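Print this article E-mail this article

Posted in May, by the Household Objects Group, Estville

3. Wooden utensils and the places where they hang

3.1 Background of the survey

In the earlier part of this paper we described how families in Estville and in the neighboring town of Gerna store their plates and bowls. In this section we turn to the objects which are stored by hanging. We were interested in two groups. The first group is the long utensils, such as spoons, turners and spatulas, that have a hole in the handle. The second group is the cups and mugs that hang from their own handle. Both groups are small, both are used every day, and in both the maker has already decided something about the storage before the object comes into the house.

We visited 87 kitchens. In each kitchen we asked the person who cooks most often to show us where the wooden things are kept, and to tell us why they are kept there. We didn't suggest any answer. The conversations were made in the kitchen itself and were usually short.

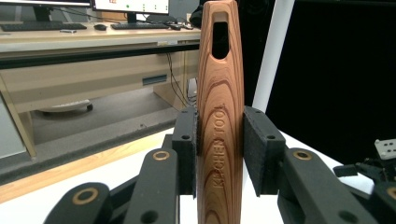

The hanging hole is the oldest part of our question. Many people told us that they had never used it, although they knew well that it was there. When we asked what the hole is for, they answered without difficulty, but the utensil itself was lying in a drawer or standing in a jar. The shape of the hole seems to matter here. A long oval, like the one near the top of the reddish-brown handle in Figure 1, gives much space for a hook or for a loop of string, and the utensil can be put on the hook without looking very carefully. A small round hole asks for more attention, and several people said that they lose patience with it. We also noted what is written on the handles. Some carry the name of a shop or a town. Others carry very general words, and the handle in Figure 1 is engraved only with "KITCHEN TOOL", in letters that run upward along the wood. Such a text doesn't help the owner to choose between a spoon and a turner when only the handles can be seen in a jar, but it was liked by some people, who found it decorative.

There is one more point about wood. In a closed drawer the grain of the handle can't be seen at all, and people who had paid for a nice piece of wood were sorry about this. They were more willing to hang it. People who had bought a cheap set kept everything together in the drawer and didn't speak about the grain.

3.2 Mugs on a stand

A mug can be kept in a cupboard, on a shelf, on a hook under the shelf, or on a stand with arms, usually called a mug tree. The mug tree takes a place on the counter, and in the kitchens of Gerna, which are mostly narrow, this was the first objection. In Estville we heard it less often. The older stands that we saw were made of wood and had pegs. The newer ones were often of the kind with thin curved hooks around the top of a pole, and these hold the mugs higher and leave the counter around the base more open.

Wooden mugs are a special case. Most of the people who own one received it as a present. They don't stack it with the ceramic mugs, because they are afraid of marks on both, and so it stays alone somewhere, often at the back of the cupboard. We wanted to know if the stand is a better place for it.

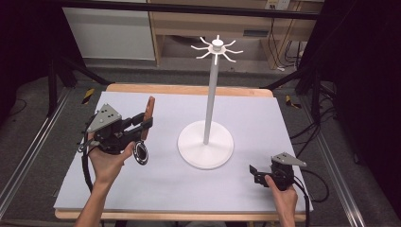
One reader of our first draft objected that the stand is never neutral, because the person who fills it must decide which mugs will be seen and which ones will be hidden. In this reader's family the stand held only the mugs of the guests, and the family drank from the chipped ones in the cupboard. We think that this remark is right, and we added a question about it for the second round of visits. The answers went in both directions. In some homes the stand is for show and is almost never touched. In others it is for the mugs used every morning, and it is empty for a large part of the day while they wait in the sink.

Figure 1. Wooden handle with oval hanging hole and engraved text, discussed in 3.1.

3.3 The base and the space around it

When people complained about a mug tree, they spoke more often about the base than about the hooks. If the base is too narrow, they said, the mugs must be placed in balance, one on this side and the next on the opposite side. If it is wide, it stands well but it takes the space of a plate. A second complaint was about cleaning. A base with a raised rim keeps the drops away from the counter, and some people like this very much, but crumbs also stay inside the rim and have to be wiped out with a finger and a cloth. 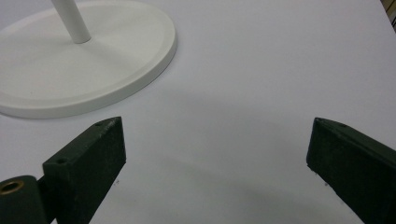 Crumbs were a small matter, according to a comment we received from a household in Gerna, compared with the dust that settles on the pole and the hooks when the stand is not used for some weeks. The same comment advised to wash the stand together with the mugs. We had not asked about dust, and in the next version of the questions this should be corrected.

Comments (2)

Pririk: I have a wooden spoon with a hole and I hang it on a nail by the stove. My mother did the same. Did you ask people how near to the stove they hang them?

Crichton reader: Our mug tree went to the garage after one winter. The mugs were fine but we could not open the bread box any more. Good to read that the narrow kitchens have the same problem.

Print E-mail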